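23 June 2025, bench notes, Wendix trial

Carrying on with the Wendix scene pack, the paid one, licence runs out in 10 days so I want a proper opinion before then. Chun-yin did the install on the big workstation and says it went in without a fight, apart from the asset cache, which defaults to the home directory and filled it (moved to the scratch disk now, please leave it there!).

Spent the morning on the countertop set. You get a marble worktop, a handful of desk and kitchen bits and a humanoid hand model that matches our joint layout closely enough that Hok-lam only had to rename things and flip the sign on the thumb. I'm quite taken with it, I have to say. The materials are miles better than the Orkitier ones we've been limping along with, and the leather even has its stitching.

The task I'm using is mug and organiser, from the view we'd feed to the policy. I like it as a test because the mug starts up on the organiser's back rim, so the hand has to come across a good stretch of open marble first and then deal with something perched over those black compartments.
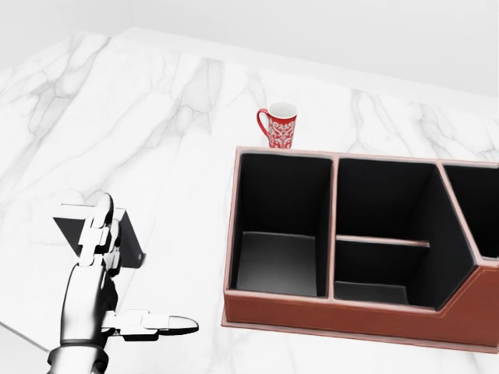

Wendix countertop set, mug on the organiser's back rim, hand still well over to the left.

Things I'm less keen on. The reset takes 8 seconds, which sounds like nothing until you want a batch of 160 and go off to make tea. Chia-hao reckons it's reloading textures each time and there must be a flag for it, but the manual has one paragraph on resets and it's mostly about seeds. Also the mug's default friction is silly, far too grippy. I've knocked it down in my local config and haven't pushed that yet, so if your numbers look rosier than mine, that's why.

Dark interiors are going to be a pain for depth, I suspect. Haven't checked. The organiser's lining is black or near enough and our estimator has been grumpy about dark surfaces ever since February. Kai-wen has the script for comparing against true depth, will ask nicely.

Price: the quote from Stepan Kuzmenko at Arkinard is for 27 seats, which is bonkers for a group our size. Wrote back asking for a small lab rate and whether updates are included.

To do: reset flag, depth comparison, push the friction change once Hok-lam has looked at it, try the mug with its handle turned the other way.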